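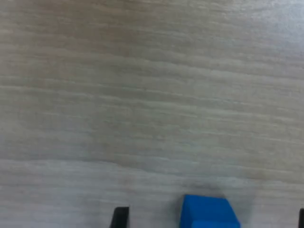 Attachment 1: table top, paler band running left to right behind the blue block, bright patch at upper right

Folunance Customer Care
Ticket 205
Product: Nandholm work table, wood-grain top, 2000 x 1000 mm
Subject: Pale band across the top and a shiny corner
Opened: Wednesday, May 29, 2019
Status: Closed

Original message

Hello there, and thank you in advance for reading all of this, as I do tend to go on a bit.

We bought the Nandholm table from you last November and it has been a lovely thing to have. Everybody ends up at it. It's the right height, it doesn't wobble, and the grain is soft enough that it doesn't fight with whatever you've put down on it. So please don't take this as a grumble about the table in general!

My trouble is a paler stripe that goes right across the width, greyer than the wood colour on either side of it. The streaks of the grain carry on through it, so it doesn't look like a scrape to me, more like someone has wiped one pass with a cloth and left it at that. Then toward the far right there is a whitish, slightly blue shine, and next to that the far left looks dull by comparison. I can't feel anything with my fingertips in either spot.

We clean it with Prevley surface spray, the unscented one, and a cotton cloth. I have a nasty feeling I've taken the colour out of it. Is it something I can put right, or do I need a new top?

Reply from Customer Care

Good morning, and no need to apologize, a long message saves us writing back with ten questions.

A stripe with the grain still showing through it can be one of three things in our experience: cleaner that has dried on the surface, wear in the finish, or plain old light. Before we talk about a replacement top, could you please try the following and let us know how you get on?

1. Wipe the whole top with a well wrung-out cloth and warm water only. No spray.
2. Dry it straight away with a second cloth, going along the grain.
3. Look at the stripe from the front, then from each end.
4. Close the blinds, or switch off any lamps, and look again.

A view that takes in more of the table would help us too, if you can manage it.

Customer update

Right, I've done my homework. The water and the dry cloth made the whole top feel nicer (I think there was quite a bit of Prevley sitting on it, I'm generous with the trigger) but the stripe was still there when I stood back. A bit fainter, possibly. I wanted it to be fainter, so I may not be the best judge.

The blue cup is the one nearer the front and the red cup is a little farther back, in case it helps to talk about which part of the top we mean.
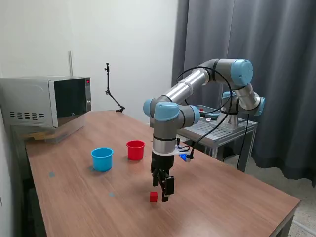 The blinds were what surprised me. I closed them fully and went around to the end of the table, and the shine in the far corner went away completely. The stripe was harder to pin down. From the end I could hardly find it, and from the front it seemed to have slid a hand's width toward me. I opened the blinds again, and back it went to where it had been. I did this more times than a grown person should.

There's also a Godinho floor lamp a few steps off, which I'd forgotten to mention. With that on and the blinds shut I get a different shine, smaller and more yellow.

Reply from Customer Care

Thank you for being so thorough, you've made our job very easy.

A mark in the finish stays put when you walk around it. Yours moves with the blinds and with where you're standing, so we're comfortable saying it is reflected light on a smooth top. The bit of fading you noticed after the wipe-down was probably leftover cleaner, which does make a reflection look milkier.

Your top doesn't need replacing. For everyday cleaning, one light spray onto the cloth, never directly on the table, and dry it after. If you'd like less glare, try turning the table a quarter turn so the long side doesn't face the window, or tilting the slats upward.

Customer update

Oh, what a relief. There isn't really space for the quarter turn, but I've tilted the slats and it's much easier on the eyes already. Please go ahead and close this, and thank you both for your patience and for not laughing at me and my blinds.

Internal note

Closed at customer's request. Cause: reflection, with some cleaner residue. No parts sent. Warranty unaffected.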